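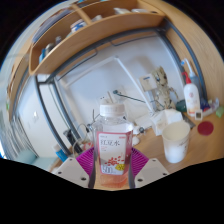

The red bean drink (红豆水, the 500 size) with the desk shelf behind it.

Desk and shelf, May

This page belongs to the set on small workspaces at Flurkbridge. The kitchen and hallway are on their own pages. Rebecca Pagano put the desk pages together, and Ivan Stelmakh wrote the notes on storage. Click through for larger versions.

The desk is the one place in the flat where everything gets put down. Keys, mail, drinks and hand cream all end up on it by evening. The shelf over it has a curved wooden outline and upright partitions, and the small bottles and jars keep to the left compartment. A cup or container in white and blue has the middle one. Ivan would have liked a deeper shelf, but a deeper one would block the lamp.

The tree figure stands against the wall with the tissue box in front of it. Fedir Savchuk wanted it moved to the windowsill. It was voted down, 2 to 1, and it stays where it is.

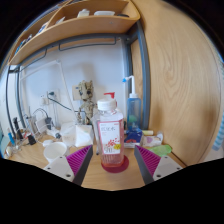
Drinks go on the dark red coaster. The light wood marks easily, and there is a ring near the back from a mug of tea that sat there through a long phone call. Loïc Caron sanded it once and it came up again over the winter. He says the next step is to oil the whole top, and he has a tin of oil from Charvát set aside for it.

Pump dispensers and squeeze bottles are kept standing so they don't leak. Tubes can lie down. Soft packages go wherever there is room, usually in front of the tubes, and they get sorted when the bin in the hallway is emptied.

Bohdan Boiko asked about the size of the desk after the last set went up. The top is 56 cm deep. A chair with arms won't go under it, so we use a stool.

The gallery now has 800 pictures in it, and the older ones from Jendden are being rescanned at a better size. If a page loads slowly, try again later in the evening. Colour may look a bit warm on some screens.

Next page: the bathroom cabinet. Previous page: hallway hooks and shoe rack.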